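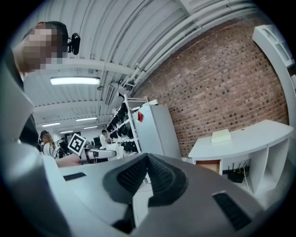
莫里森旧纺织厂开放日参观记

2025-12-02，我去看了莫里森（Morrison）旧纺织厂的开放日。厂子在河东岸，从Elesau车站下来走20分钟，沿途路牌不多，过了桥左转就能看见烟囱。门票9元，学生免费，门口只收现金。

参观分两段。前一段看织造车间，留下来的织机有26台，多数已停用，靠窗的两台由Hudo纺织公司的师傅开给大家看。机器一响，讲解基本听不清，建议先把墙上的说明读完。我问了纱线的来源，师傅说现在用的是Reltotmont送来的棉纱，比早年的细，断头也多，要常停下来接。

后一段是染整和仓库。染缸只能隔着栏杆看，色卡倒是可以翻，老色号都用手写，蓝色占了大半本。仓库改成了样布室，按年份排架，想看哪一匹要跟工作人员说，不能自己取。

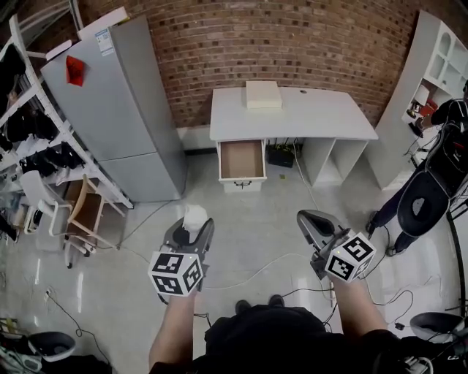 样布室每批进60人，我排在第二批，等了一阵。里面比车间冷，十一月以后去的话要多穿一件。格子布最受欢迎，我更喜欢一种灰底斜纹，据说当年专供铁路制服，可惜不零卖。

出口处有小卖部，卖手帕和布头，布头按重量算。厂史小册子印得薄，年表有两处和墙上的说明对不上，我跟柜台提了，他们记了下来。回程的车一小时一班，末班在傍晚五点。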